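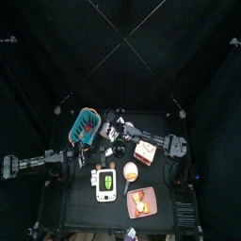
Riltora Mediation Statements: data card

Contents
Public statements issued by governments, regional blocs and armed or political groups during mediated talks. Each record holds one statement, its language, the issuing side, the month of issue and a stance label. The corpus covers 155 rounds of talks across 55 disputes.

Files
statements.tsv: one row per statement
rounds.tsv: one row per round, joined on round_id
labels.txt: stance codes and definitions

Labelling
Two annotators read each statement separately. Where they disagreed, both codes are kept in stance_a and stance_b, and stance_final is left blank. Translated text carries the flag tr=1. Joint communiqués are entered once per signatory.
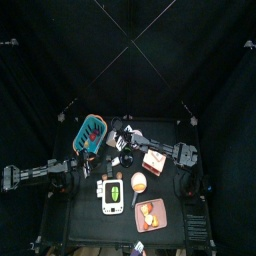

Two robot arms over a black tabletop, with a teal plastic basket and a white package.

Known gaps
Statements given only on radio are missing. Rounds held in secret appear only if one side later published a text. Coverage after December is partial. The Vollitz import dropped accents from place names; these were restored by hand, except in the notes column.

Changes in version 2
round_id is now a string. Duplicate rows from the Flovedico mirror were removed. Empty dates are written as NA.

Licence
Free for research use. Statement texts remain under the terms of their publishers.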